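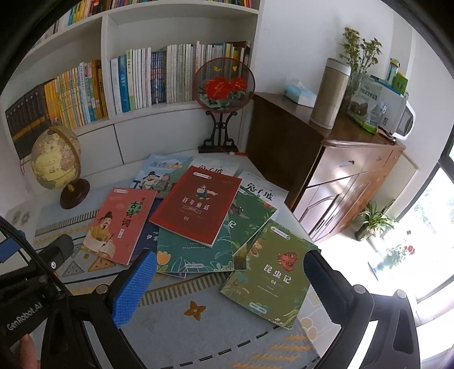
Children's books and a hand-held gripper at the Gerkar open day in Pleston.

**Open day for the robot that wasn't there yet**

PLESTON, 24 December 2020 — People who signed up to see the future of household robotics were handed a claw and asked to tidy up some books.

Gerkar, the small firm that has been promising Pleston a shelf-tidying machine for longer than some of its neighbors care to remember, opened its doors to the public for one afternoon this week. The doors in question belong to a ground-floor home on Farías Street, which the company rents for what it calls domestic trials. The robot itself was absent. It is being put together in Wurnby and is expected in February, a month Gerkar has mentioned before without giving a year.

What the 13 visitors got was the step before the robot. A person holds a two-fingered gripper with a camera on it and does the chore: squeeze, lift, move, let go. The recording is kept, and a machine is later trained on a great many such recordings in the hope that it picks up the knack. Gerkar wants 100 usable recordings of the book task before the end of the winter. It had 71 when the doors opened.

"People expect something that walks," said Albane Guillot, who ran the afternoon and had clearly run this part of the conversation before. "I tell them the arm in this demonstration is yours. You can see them checking whether that's a joke."

Visitors came in one at a time, masks on, windows open, coats kept on by anyone with sense. Each was given a short safety talk, of which the main point was to keep one's free hand away from the hinges, and then a turn at the table. The gripper was wiped down between turns with a thoroughness that took longer than several of the turns.

The chore had been chosen with some care. Gerkar's first tests used wooden blocks, which went beautifully and taught the company very little, as few households are troubled by wooden blocks of identical size. The second round used mugs. Guillot did not wish to talk about the mugs. Books were suggested by Renata Montecinos, the firm's operations manager, who has two children and had been looking at the problem every evening for years.

"They're flat, they're slippery, they open when you don't want them to," Montecinos said. "And they're never in a stack. I don't know who these people are whose books are in a stack."

Accordingly the books went down on the table in a heap. They were Chinese children's books, lent by Thenmozhi Pisharody, who runs a weekend reading group in Pleston and was asked for paperbacks nobody would mind having pinched. She said she minded a bit. Among them were fairy tales, Tang poems and a book about insects, and she spent a good part of the afternoon explaining these to visitors waiting their turn, who seemed to find the insects at least as interesting as the automation.

"One gentleman wanted to know whether the robot would be able to read them," Pisharody said. "I said let's see whether it can pick them up."

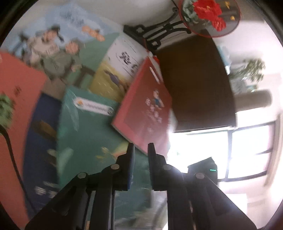 Picking them up was where most of the trouble lay, according to Chiyo Minami, the engineer who sorts Gerkar's recordings into the ones it can use and the ones it would sooner forget. A book lying flat offers the fingers nothing to close on, so newcomers come straight down on the middle of the cover and skate across it. Minami tells them to look for an overhang. A tilted red book with one corner sticking out over its neighbor is a gift, she said, and people will hover over it with the fingers wide open and nothing between them, thinking, for longer than they would believe if you timed them. She does time them. The hovering is left in the recording on purpose, up to a point, and the point is a matter of some disagreement inside the company.

The first visitor to the table treated the device as a pair of barbecue tongs and was asked, very politely, to stop clicking it. The second did well until she tried to square up the edges, a thing the instructions do not ask for and which Minami said almost everybody does. A retired surveyor lifted one book, admired it, and put it back where he had found it. This was logged as a completed task, since strictly speaking nobody had told him where it should go.

Aldana Benítez, who teaches fourth grade and came because her sister had booked the slot and then thought better of it, had the best run of the day. She moved the whole pile, nine books, without dropping one. Asked how, she said she had pretended there was a child asleep in the next room.

"That's a better briefing than ours," Guillot said, and wrote it down.

Others fared less well. One visitor got hold of a single cover and raised it with great confidence while the pages stayed behind. Another lost a paperback off the near side of the table and apologized to it. Minami said she was pleased with both. A machine shown only tidy successes is apparently at a loss the moment something slides, and Gerkar has a folder for attempts that go wrong and are then put right. The folder was described as full.

There was some polite pressing on the matter of the robot. A man who had driven over from Wurnby asked why he had come to Pleston to see a machine being built in Wurnby. Guillot said the Wurnby workshop was not insured for visitors. He asked whether he might at least see a picture of it. She had one, on her phone, and it showed a crate.

Montecinos was more forthcoming about what the thing is meant to do. In its first version it will stand at a table, with one arm, and move objects from a mess to a slightly smaller mess. It will not climb stairs or cook. It will not, she added before anybody could ask, fold laundry. Gerkar has no price for it and no name, although an internal vote was held on the name in the fall and the result was quietly set aside.

She also answered the question that comes up at every one of these events, concerning what the camera sees. Gripper recordings made at Farías Street show the table and whatever is beyond it, so the company asks visitors not to lay down letters, bank cards or medication where they are working. Faces are not needed and clips with faces are thrown out. Visitors signed a form to that effect, and two of them read it.

Coffee was served at the end in the kitchen, by hand. Pisharody checked her books over and found a bent corner on one, which she thought had been there already but was prepared to hold against the firm if it came to that. Gerkar has offered to buy the reading group a replacement. She has asked for a shelf.

By closing time the company had taken its total up, though Minami would not say to what. Every recording has to be watched through before it counts, and she had plans for the evening. Her guess was that the tongs would not make it and that Benítez would, along with the visitor who lost the cover, who had gone back and got it on the fourth try.

A second open day is planned for February at the same address, with kitchenware. Places are free and limited, and can be booked by leaving a name at the Pleston library desk. Mugs will be supplied by the company.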